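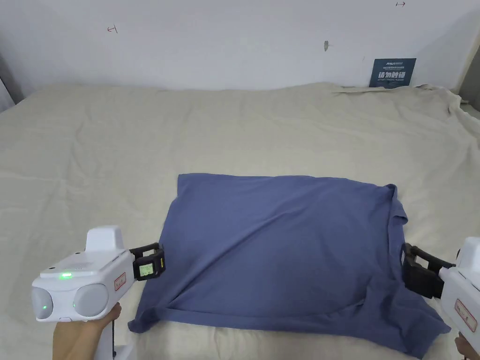
Shirt folding, club notes, part two. Written for new people on the Curau team, and for anyone who missed the November meeting and keeps asking in chat. The task is teaching our arm (Dodinent) to fold a T-shirt, and step one is a human doing it with a gripper in each hand, over and over, while everything records. Hold the shirt from both sides like that, left jaw on one edge and right jaw on the other, before you try to move anything. One-handed dragging = mess. We threw out a whole evening of those.

## Before you start

- Charge both grippers. Both!! Not just the left.
- Check the green light on each one. No light, no recording, start over.
- Sheet on the bed, pulled more or less flat. Wrinkles are fine, we want some wrinkles.
- Plain cotton shirt, no print. Prints come later.
- Make a folder for your takes in the Gralinetti drive BEFORE the first take. Your initials, then the take number. No spaces in the name, the script chokes on them.

## Step 1: the pinch

Go in low, jaws open, tips nearly touching the sheet. Close on one layer if you can. If you grab the sheet too, open up and go again, don't yank. You can keep the take as long as the regrab is slow and clean, because the model needs to see recoveries as well.

Squeeze the trigger all the way. A half squeeze looks OK to you and then the cloth slides out on the lift, and the jaw width in the log is some in-between number that doesnt mean anything.

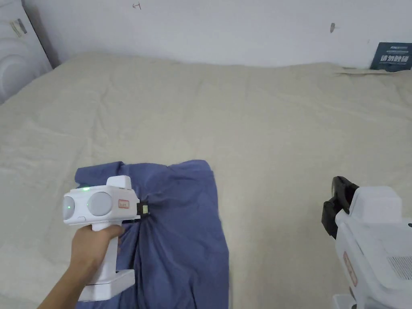
*Left jaw closed on the cloth, wrinkles all running in to the pinch.*

Those wrinkles are a decent check. Pulling in toward the jaw = you've got fabric. If the jaws shut and the cloth just lies there, you probably pinched air. Happens to everyone the first night.

## Step 2: lift and spread

Second jaw on the other corner. Then up, both hands together, same speed. Pull apart gently until the top edge is close to straight. Pause there for 2 seconds, count it in your head. The pause gives us an easy place to cut the take later.

Keep your elbows out of it. Move from the shoulder. The arm can't do the little wrist flicks that you do at home with laundry, so don't teach it any.

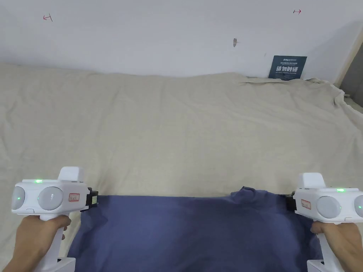
*Both top corners held, cloth stretched between the jaws. Small bunch near the right one.*

A bit of bunching like that is fine to keep. If the lump is bigger than your fist, put the shirt down and redo the pinch.

## Step 3: lay down and fold

1. Lower the bottom edge first, then move your hands away from you as the rest comes down.
2. Open both jaws. Back them straight out, or they drag the collar along.
3. Sleeves in. One side, then the other.
4. Bottom up to the top. One fold for small shirts, two for the big ones.
5. Square it up with the jaws closed, just nudging.

Rough rectangle is good enough. Tan (last year's project, the towel one) got stuck because we only kept perfect folds, and the model had no clue what to do with a crooked one.

## Step 4: the boring part

Mess up the shirt between takes. Properly. Pick it up, drop it, maybe shove it a bit to one side. If it starts in the same spot every time then that's the only spot Dodinent will ever learn.

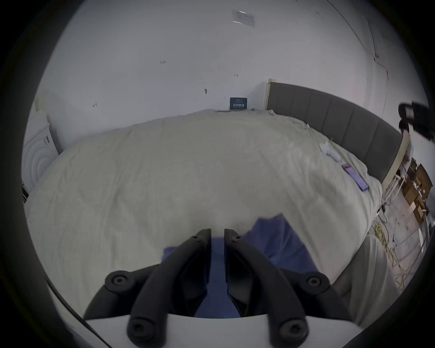 Almost 5 takes in a row is where people get sloppy, so swap out then and let somebody else go. Whoever's resting types the notes: take number, keep or toss, one word on why ("slipped", "sheet", "good"). Don't write essays in there, it goes in a spreadsheet.

## When it goes wrong

- **Cloth slips on the lift.** Trigger, see step 1. Or you're too close to the edge, grab further in.
- **Grabs the sheet every time.** You're pushing down too hard. Lighter hand.
- **One file way shorter than the other.** One side stopped early. Toss the pair, don't try to patch it.
- **Log says the year is 1978.** Clock didn't sync. Restart the laptop recorder, not the gripper, then do a short test take and look at the date again.

Upload before you leave. The training run gets kicked off at 9 pm and whatever isn't in the folder by then waits till next meeting. Part three is pants, still writing it.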